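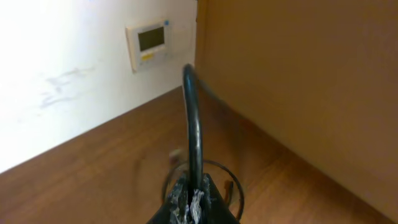

Chapter 13
Measuring a Regional Technology Sector

13.1 The problem of the boundary

Governments that announce support for a technology sector are usually asked, within a budget cycle or two, how large that sector is. The answer depends on what is counted. A count of firms, a count of jobs, and a sum of revenue will rank the same regions in different orders, and each of the three can be moved a long way by changing the definition of a technology firm. This chapter deals with the definition first and the counting second.

Three kinds of boundary are in common use. An industry boundary assigns each establishment to a single activity code and includes every establishment whose code appears on a list. An occupation boundary ignores the employer's activity and includes workers whose job titles fall within a set of technical occupations. A product boundary begins with goods and services and includes the share of each firm's output that matches a product list.

The industry boundary is the cheapest to apply. Business registers already hold activity codes, and the codes are updated for tax and statistical purposes whether or not anyone is studying technology. Its main weakness is that a code describes the principal activity only. A bank with a large software department is coded as a bank, and its programmers disappear from the sector total. A software publisher with a large sales office is coded as a software publisher, and its sales staff are included.

The occupation boundary corrects the first error and partly corrects the second. It requires household or payroll data with usable job titles, and such data are often available only for large areas. For a single city the sampling error may exceed the change that the policy was meant to produce.

The product boundary is the most exact in principle. In practice it requires a survey, and surveys of output are slow to collect, expensive to check, and unpopular with respondents.

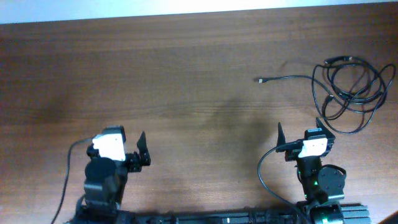 Why do two agencies in the same region publish different totals for the same year?

They are most often using different boundaries, different reference dates, or different units of count, and the published tables seldom state all three.

13.2 Units of count

The enterprise is the legal or economic entity that makes decisions about production and finance. The establishment is a single location at which production takes place. An enterprise may have one establishment or many. Regional statistics should be built from establishments, as an enterprise count places all activity at the head office address. A region that hosts many branch plants and few head offices will look weaker than it is under an enterprise count, and a capital city will look stronger.

The running case in this chapter is the Wudel district, whose principal city is Plirkville. The district development office drew an extract from its business register on October 28, 2022. Applying the industry boundary defined in Table 13.1, the extract contained 749 establishments. The same extract, sorted by enterprise, gave a lower total, and several of the largest employers in the district left the list altogether. Grube, which operates a development site in Plirkville, is registered elsewhere and does not appear in the enterprise count at all. Urkolent appears once in the enterprise count and several times in the establishment count.

Neither total is wrong. They answer different questions. A reader interested in where people go to work each morning needs the establishment count. A reader interested in where investment decisions are made needs the enterprise count. Problems arise when a press statement takes a numerator from one and a denominator from the other, for instance by dividing district employment by the number of enterprises and reporting the result as average firm size.

13.3 Size thresholds

Most registers omit very small units or hold poor data on them. Analysts respond by setting a threshold, commonly stated in employees. The threshold matters more in technology than in most other activities, where entry costs tend to be higher and sole operators fewer. A self-employed web developer and a hospital supplier's branch plant each count as one establishment, and a simple total gives them equal weight.

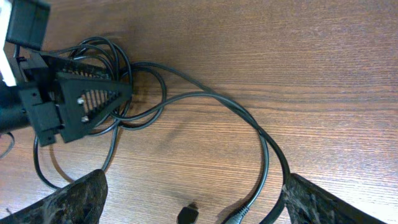
Two responses are possible. The first is to publish the total in size classes, so that the reader can discard any class that seems out of place. The second is to set the threshold by the purpose of the study. The Wudel office took the second course for its follow-up survey and sent the full questionnaire only to establishments with 100 or more employees. Smaller establishments received a short form covering employment and principal activity. Forms went out in November, and among the larger establishments the response rate was 90 percent.

A high response rate at the top of the size distribution is valuable, but it should be read with care. Nonrespondents in the largest class are few, and each may account for a substantial share of employment. The usual practice is to impute a missing large establishment individually, from payroll or tax records, and to impute missing small establishments by class averages. The method of imputation should be reported alongside the total. Where disclosure rules forbid naming the units concerned, the combined share of imputed employment can normally be given instead.

13.4 From activities to products

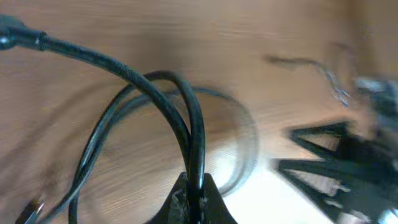

Product lists raise a difficulty that activity codes conceal: the same item may belong inside or outside the sector according to how finely the list is drawn. Lists written for trade statistics tend to be detailed for physical goods and thin for services. Lists written for innovation policy tend toward the reverse. Consider the glossy black cable shown with this section, which has a short connector housing and a narrow silver-gray band just behind it. Under a coarse list it falls with wire and cable generally, together with material sold by the reel. Under a finer list, a cable with a connector is a separate item and may be grouped with electronic components. A district with one large cable plant could gain or lose a noticeable part of its technology output by that choice alone.

Services present the opposite difficulty. A contract for software maintenance may include hosting, training, staff time, and licenses resold from another supplier. If the contract is recorded as one product, resold licenses are counted as local output. If it is split, the respondent has to estimate the split, and estimates of this kind vary with the person filling in the form. Analysts working with service-heavy regions generally ask for value added in place of gross sales, which removes the resold component without requiring it to be itemized.

13.5 Change over time

A definition that is adequate for one year may be inadequate for a series. Activity codes are revised, firms are recoded as their business shifts, and registers are cleaned. Each of these produces an apparent change in the size of the sector with no change in the economy beneath it. Before a growth rate is calculated, the analyst should separate the movement between two dates into births, deaths, growth of continuing establishments, relocations, and recoding. The last item is reported least often. In a small district, the recoding of one large employer can exceed all of the others combined.

Where a revision affects many units at once, both years should be compiled on the old basis and on the new basis, and the two series linked at the overlap. Section 13.6 sets out the linking procedure and applies it to the Wudel extract. Section 13.7 takes up the occupation boundary and the data needed to apply it below the national level.

Terms introduced in this part of the chapter

Activity code: the classification assigned to a unit according to its principal activity.
Enterprise: the entity that makes decisions about production and finance.
Establishment: a single location at which production takes place.
Imputation: the replacement of a missing value by an estimate.
Recoding: a change in the activity code held for an existing unit.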